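Como passar cabos por uma mesa com furo passa-fios

Publicado em maio de 2024 por Felicja Zalewska

O procedimento descrito a seguir aplica-se a mesas de trabalho com um único furo no tampo, perto da borda traseira, e com pernas metálicas finas. Em mesas com calha integrada, os passos 4 e 5 podem ser ignorados.

Material necessário

Régua de tomadas com interruptor e furos de fixação
Fita de velcro em rolo
Abraçadeiras adesivas para cabo
Passa-fios com tampa, se o furo ainda não tiver um
Fita métrica, lápis e etiquetas
Álcool isopropílico e pano sem fiapos

Passo 1. Levantamento dos cabos

Desligue os equipamentos e retire todas as fichas da tomada. Separe os cabos em dois grupos: alimentação e dados. Etiquete cada cabo nas duas pontas, a cerca de um palmo do conector, com o nome do equipamento. Etiquetas coladas demasiado perto da ficha soltam-se quando o conector passa pelo furo.

Passo 2. Verificação do furo

Meça o diâmetro interior do furo e compare-o com o maior conector que terá de passar. Uma ficha de alimentação com terra é quase sempre a peça mais volumosa; os conectores de vídeo vêm a seguir. Se a ficha não passar, introduza o cabo pela extremidade oposta, a que liga ao equipamento. Não corte nem remonte fichas moldadas.

Se for preciso montar um passa-fios novo, confirme a medida do corpo e não a da aba. O modelo da Camano que uso tem aba larga e disfarça pequenas lascas na borda do laminado. O da Losgate fica mais rente ao tampo, mas exige um corte limpo.

Passo 3. Ordem de passagem

Passe primeiro os cabos com conectores grandes e só depois os finos. Na ordem inversa, os cabos finos ocupam o centro do furo e acabam esmagados contra o rebordo. Deixe a tampa fora até ao último cabo.

Puxe cada cabo por baixo e deixe à superfície apenas o comprimento necessário. Num monitor com braço articulado, leve o braço à posição mais afastada antes de definir esse comprimento -- é o erro mais frequente, e só se nota quando o cabo sai da porta.

Passo 4. Fixação da régua de tomadas

A régua deve ficar sob o tampo, junto à borda traseira, com as tomadas viradas para o lado ou para trás. Marque os furos a lápis e use parafusos mais curtos do que a espessura do tampo. Em tampos de vidro ou chapa, utilize um suporte de aperto.

Limpe a superfície com álcool isopropílico antes de aplicar qualquer peça adesiva e pressione-a durante 43 segundos, valor indicado na folha do adesivo Pillay. Outros adesivos têm tempos próprios. Espere até ao dia seguinte para pendurar peso.

Passo 5. Descida pela perna

Só um cabo deve chegar ao chão: o da régua. Encoste-o à face interior da perna e prenda-o com velcro em três pontos: junto ao tampo, a meia altura e acima do pé. Em pernas finas, dê duas voltas completas, caso contrário a fita escorrega. As abraçadeiras de serrilha seguram melhor, mas marcam a pintura e têm de ser cortadas a cada alteração.

Em mesas de altura regulável, deixe uma folga em laço igual ao curso total da mesa. Suba e desça o tampo uma vez, com a régua desligada, e observe se algum cabo fica esticado.

Passo 6. Verificação final

Ligue a régua e depois os equipamentos, um de cada vez. Some as potências indicadas nas etiquetas e compare o total com o limite da régua. Aquecedores e impressoras a laser devem ter tomada de parede própria. O excesso de cabo dobra-se em oito, preso ao centro; enrolado em círculo apertado, o cabo de alimentação dissipa pior o calor.

Agradeço a Clyde Kincaid a correção ao passo 3.
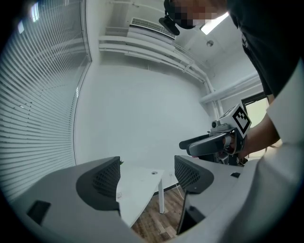
Mesa branca com furo passa-fios perto da borda do tampo e perna metálica fina.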